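진로 탐색 세미나 강의 노트
8주차: 컴퓨터 전공자의 첫 직장 지원 준비

지난주에 나눠 드린 직무 분류표를 이어서 사용합니다. 아직 희망 직무를 두 개로 좁히지 못한 사람은 수업 전에 표의 오른쪽 칸을 먼저 채워 오세요. 직무가 정해지지 않으면 이번 주 과제를 시작하기 어렵습니다.

1. 채용 공고 읽기

공고문은 보통 담당 업무, 자격 요건, 우대 사항으로 나뉩니다. 신입 지원자는 우대 사항까지 모두 갖춰야 한다고 생각해서 지원을 포기하는 경우가 많습니다. 자격 요건과 우대 사항을 다른 색으로 표시하고, 자격 요건만 따로 옮겨 적어 보세요. 옮겨 적은 항목 옆에는 수강 과목, 프로젝트, 동아리, 아르바이트 가운데 관련 있는 경험을 하나씩 씁니다. 빈칸이 남으면 그대로 둡니다.

같은 직함이라도 회사마다 하는 일이 다릅니다. 수업에서 비교할 Nutex와 Haddad의 공고는 둘 다 '소프트웨어 엔지니어'를 찾고 있지만, Nutex는 사내 물류 시스템의 유지보수가 중심이고 Haddad는 고객사에 나가 설치와 교육까지 맡습니다. 출장 여부, 교대 근무, 당직에 관한 문장은 공고의 맨 아래에 있는 경우가 많으니 끝까지 읽어야 합니다.

2. 이력서와 포트폴리오

이력서는 한 쪽으로 작성합니다. 프로젝트 항목에는 기간, 인원, 본인이 맡은 부분, 사용한 언어와 도구를 적습니다. 팀 프로젝트에서 '개발 참여'라고만 쓰면 면접관이 물어볼 거리가 없습니다. 로그인 기능을 만들었는지, 테스트를 작성했는지, 발표 자료를 담당했는지 구체적으로 씁니다.

저장소 링크를 넣을 때 확인할 사항
- 비공개로 설정되어 있지 않은지
- README에 실행 방법이 있는지
- 비밀번호나 인증 키가 커밋 기록에 남아 있지 않은지
- 팀원의 코드와 본인의 코드가 구분되는지

수업 과제를 포트폴리오에 넣어도 됩니다. 다만 담당 교수가 제공한 기본 코드가 있다면 어디까지가 제공된 부분인지 밝혀야 합니다. 2학년 자료구조 과제처럼 수강생 전원이 같은 문제를 푼 과제는 하나만 넣고, 나머지는 본인이 주제를 정한 작업으로 채우는 편이 좋습니다.
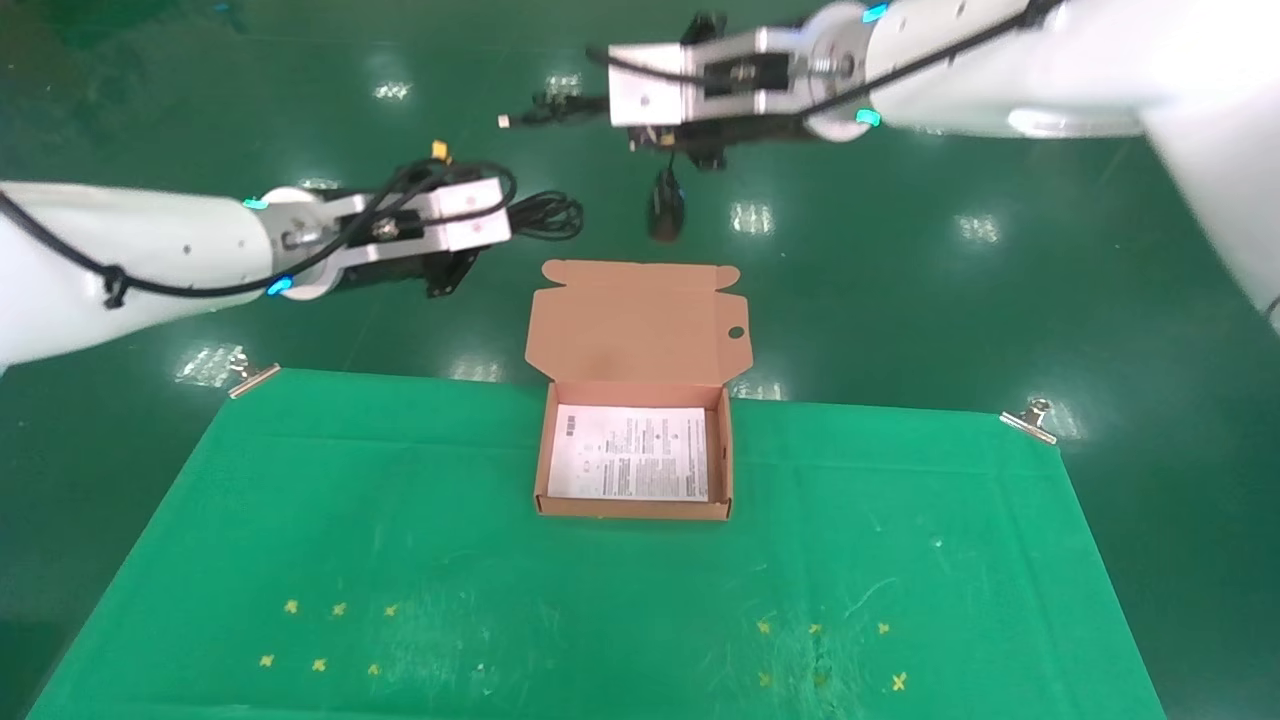 3. 졸업생 인터뷰 과제

관심 있는 분야에서 일하는 졸업생 한 명에게 연락해 15분 동안 이야기를 듣습니다. 연락처는 학과 사무실의 졸업생 명부에서 찾을 수 있고, 공개에 동의한 사람만 올라 있습니다. 첫 메일에는 본인 이름과 학년, 연락하게 된 경위, 묻고 싶은 내용 두세 가지, 가능한 시간대를 씁니다. 이력서를 첫 메일에 첨부하지 마세요.

지난 학기에 인터뷰를 수락한 졸업생은 다음과 같습니다.
Melati Siregar: Erkwood, 백엔드 개발
Hưng Bùi: Runell, 품질 관리 및 테스트 자동화
Dede Gbeho: 대학원 진학 후 연구소 근무

Melati Siregar 졸업생은 컴퓨터공학과 통계학을 복수전공했습니다. 첫 직장에서는 전공과 거리가 있는 고객 지원 업무를 하다가 부서를 옮겼습니다. 전환 과정이 궁금한 학생은 이 부분을 질문해 보세요. Hưng Bùi 졸업생은 메일보다 화상 통화를 선호합니다. 통화 시간은 오후 8시 이후로 잡아야 합니다.

질문을 만들 때는 홈페이지에서 찾을 수 있는 내용을 뺍니다. 연봉은 상대가 먼저 말하지 않는 한 묻지 않습니다. 입사 후 첫 달에 한 일, 학교에서 배운 것 가운데 실제로 쓰는 것, 다시 학생이 된다면 들을 과목 정도가 무난합니다.

4. 기술 면접 연습

면접 연습은 Hollis Alcantara 조교가 진행합니다. 두 명이 한 조가 되어 면접관과 지원자 역할을 번갈아 맡습니다. 문제는 배열, 문자열, 트리에서 나옵니다. 풀이를 시작하기 전에 입력 범위와 예외 상황을 말로 확인하고, 막히면 지금까지 시도한 방법을 설명합니다. 면접관 역할을 맡은 학생은 평가표에 들은 내용만 기록하고 점수는 적지 않습니다.

5. 제출물

- 공고 분석표 두 장
- 이력서 초안(PDF)
- 졸업생에게 보낼 메일 초안

제출은 강의 게시판의 8주차 폴더에 합니다. 파일 이름은 학번과 이름으로 통일하세요. 이력서 첨삭을 원하는 학생은 경력개발실의 Bernadette Calloway 상담사에게 따로 신청하면 됩니다. 내선 1672번이며, 2월에는 오전 상담만 받습니다.

다음 시간에는 각자 쓴 메일 초안을 조별로 바꿔 읽습니다. 한 부씩 출력해 오세요.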